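**Journée portes ouvertes chez Etden : peut-on s'approcher des robots avec des enfants ?**

Bonjour à tous ! Je compte emmener mes deux neveux à la prochaine démonstration d'Etden, en décembre, et je me demande si on voit bien quelque chose une fois sur place (la dernière fois, à Odholm, nous étions restés derrière 30 personnes et les petits n'ont vu que des dos…). Est-ce long ? Et que font les robots au juste ? Merci d'avance !

– Mirabelle52

**Pant**

Bonjour Mirabelle52, j'y suis allé avec ma fille et nous en gardons un très bon souvenir. Le robot travaille devant une table en verre, avec des choses toutes simples, et c'est ce qui plaît aux enfants, je crois. Ma fille a adoré le moment du petit pain ! 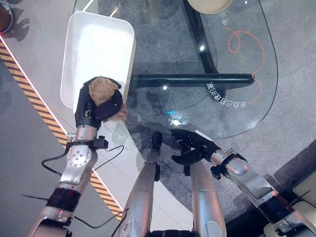

*Le petit pain (ou ce qui y ressemble) tenu au-dessus du plateau blanc.*

Comptez environ 30 minutes si vous restez pour les explications – les nôtres étaient très claires, et l'animatrice répondait à tout, même aux questions un peu farfelues. Il y a eu aussi un sac en papier, et là, chacun retenait son souffle.

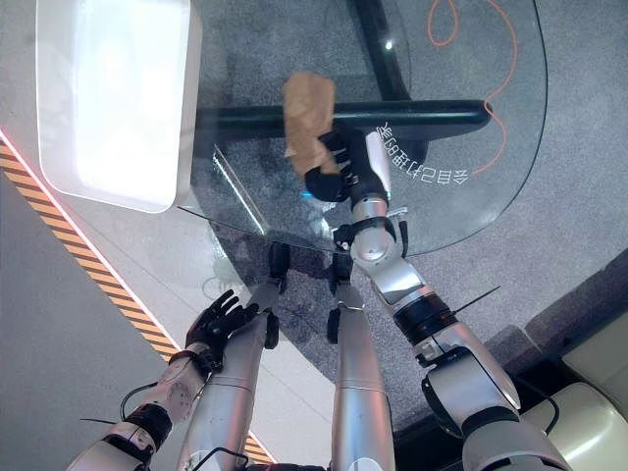
*Le sac en papier dans la main droite, l'autre main ouverte.*

**Doron**

Oui, allez-y, mais tôt. C'est tout.

**Fanette_335**

Je complète, car j'y étais aussi : demandez à voir la partie textile, on l'oublie facilement. Le tissu beige tout bouclé, façon mouton, a donné envie à mon fils de le caresser (on lui a dit non, gentiment).

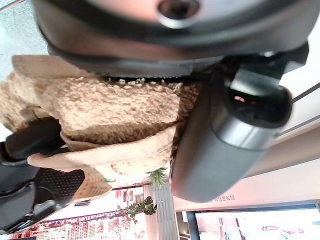
### Pour venir

Le bus 2 s'arrête juste devant, et l'entrée était gratuite pour les moins de 12 ans quand nous y sommes allés. Bonne visite à vous trois !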